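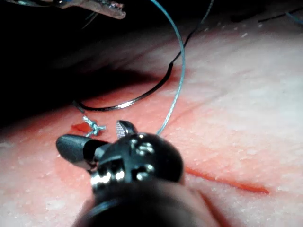
Sunday, October. Glaze notebook, kiln 2 (the Nguyen)

Unloaded at 7:40 with my coat still on because the shop heat hasn't kicked in yet. Peak on the controller was 1,286, which is hotter than I asked for, and the cone pack agrees with it: the guard cone is flat on its face and the target cone is well past where I like it. So everything below is from an overfired load and should be read that way. Bożena, if you're reading this before I see you, don't panic about your casserole, it's fine, the lid came off with one tap!

The tiles are another story. All 19 were the Plavaris celadon with the feldspar swapped for the new sack, stepped up a little at a time. The low end is gorgeous, a watery gray-green with that soft pooling in the stamped lines. Somewhere in the middle it starts to run, and the last few have slid right down and stuck themselves to the cookie. I chipped two off with the little chisel and lost a corner of each (goggles on, Bujar, yes, I remembered).

Crazing: heard pinging for a good while after I opened the lid. Inked the low-end tiles with black and wiped them back. Fine net of lines on the first three, wider net after that, and then a couple in the middle where I can't find any lines at all. Want to look at those again in a week before I get excited, as crazing can show up late and I've been burned on this glaze before.

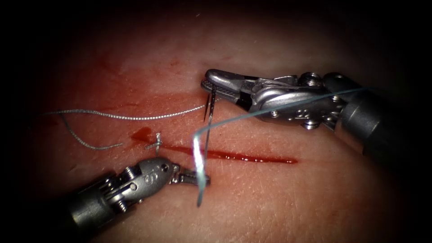 Mixing notes

Every batch was 100 g dry, sieved twice through 80 mesh. The new feldspar clumps like crazy. I slaked it overnight, which helped, but there was still a gritty layer at the bottom of the cups that needed the pestle. Next time I'll put the water in first and sprinkle the powder on top, the way Bożena does it.

Specific gravity was all over the place on the first few because I was eyeballing the water. Redid those. I've crossed out the old numbers in the green binder but left them legible.

Dipped for a count of three, one edge double-dipped. The double edge is where all the running started, so the glaze might be perfectly usable at a single coat. Also my stamp is too shallow on the porcelain tiles – going to carve a deeper one out of a scrap of bisque.

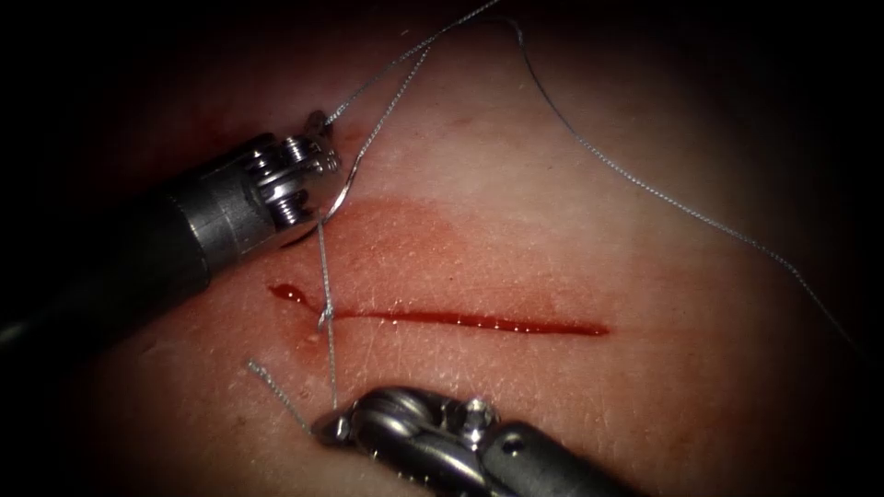
Can I still use the old feldspar for orders?
There's enough of it left in the blue bin for one bucket, so keep it for the Clalov dinner plates and leave it out of any tests.

Bujar thinks the overfire is a tired thermocouple and I think he's probably right. It's drifted before. He's bringing the spare over from kiln 1, and we'll run an empty load with cones on all three shelves before anybody trusts it with real pots. Relays sound okay. The bottom element has a saggy spot on the left side that I pinned back in, but it's brittle and it's going to go one of these months.
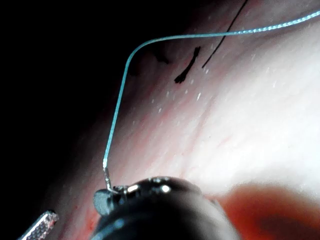 EARTHENWARE / RED CLAY

Much shorter story. The Mimon slip went through kiln 1 and topped out at 1,143, right where the schedule had it. Color is a warm brick with a bit of sheen, darker where it's thick. Two mugs warped at the rim, both thrown by me, both too thin. The handles held.

The white slip over it flaked on one bowl, inside curve only. I think I put it on after the clay had gone past leather hard, and I know better. Trying it again on Tuesday's bowls while they're still cool to the touch.

To do before the next load: kiln wash on the middle shelf, grind the drips off the two long ones, order cones (we're down to the crumbs in the box). Bożena wants the top shelf for her test rings, so I said I'd keep my tall stuff out of the way.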